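Can a school club teach a machine to tidy up?

The Starnbridge robotics club has spent every week since February putting groceries into a bin. I asked its leader whether anyone learns much from that.

"They learn patience," she said. "I'm less sure about the robot."

The project, called Jerby, asks students to do a task by hand with a pair of grippers, over and over, so that a program can copy them. They have 1147 recordings so far. I wondered if that was a lot.

"It sounds a lot. Ask me when it can pick up soap."
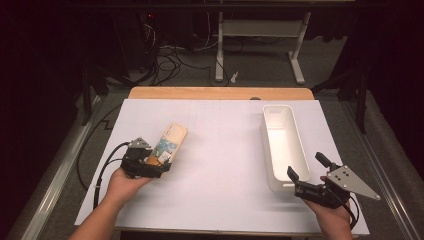 She has no time for the claim that household robots are nearly here. "People see one good video — they don't see the other 26 goes." Two of her students have already gone back to building line followers, and she doesn't blame them. The rest want to try tins next term.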